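**Sterkasgate Paper and Craft Room: progress report to the Adus Fund, period ending August**

Submitted by the Sterkasgate project office under the second-year grant.

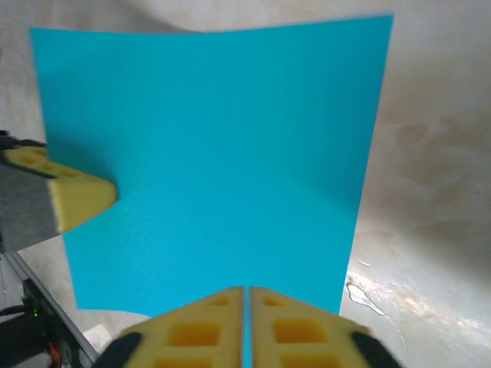
## 1. Purpose of the grant

The Adus Fund supports the preparation of paper materials for the craft room at Sterkasgate and for its partner room at Lekcombe. The work covers the purchase, sorting, folding and storage of colored sheets, and the supply of prepared sets to visiting groups. This report covers the second period of the award and should be read with the budget statement sent separately.

## 2. Work completed

**Paper stock.** The opening order was placed with Athanasiadis in the first month of the period and arrived in two deliveries. Sheets were sorted by color and weight on arrival. The blues and greens gave the most difficulty, as turquoise and teal had been listed under one stock line and had to be separated by hand. The stock list now carries a line for each.

**Folding.** The folding guide has been rewritten and is in use in both rooms. It sets out one procedure for large sheets, which bend under their own weight when held upright and tend to pick up a stray crease before the first fold is made. Sheets are now checked for existing creases at the start. Those with a light bend are kept for practice use; those with a hard fold go to the cutting tray.

**Prepared sets.** A total of 90 sets was made up during the period. Each contains 15 sheets in mixed colors and a printed copy of the guide. Sets for Lekcombe were packed flat between boards after an earlier batch arrived with bent corners.

**Storage.** The old upright racks at Sterkasgate have been replaced with shallow drawers. Paper left standing in the racks had begun to sag along the top edge, and the sheets at the front of each section had faded unevenly. The drawers were fitted at 3 p.m. on the final afternoon of the summer closure, and the room reopened on schedule.

## 3. Variations from the plan

Two items differ from the schedule agreed with the Fund.

- The Lekcombe drawers have not been installed. The room's floor required repair, and the work is now planned for the next period -- the cost is unchanged.
- The order for heavier cardstock was reduced. Groups preferred the lighter construction paper for folding, and the balance was moved to the general paper line within the limits set out in the award letter.

## 4. Use of the rooms

Six groups used the Sterkasgate room on a regular basis. Lekcombe operated on shorter hours while the floor was under repair, and its groups were offered places at Sterkasgate. Comments from group leaders were mostly favorable. Several asked for larger tables, and one asked that the guide be printed in bigger type. A revised layout for the guide is in draft.

## 5. Next period

The project office will carry out the following:

1. Install the drawers at Lekcombe.
2. Place a second order with Athanasiadis, with turquoise and teal listed separately.
3. Issue the folding guide in larger type.
4. Obtain prices for two additional tables at Sterkasgate.

## 6. Request to the Fund

Approval is requested to carry the unspent Lekcombe installation amount into the next period. No additional funds are sought at this time. Receipts for the paper orders and the drawer units are held at the project office and can be supplied on request.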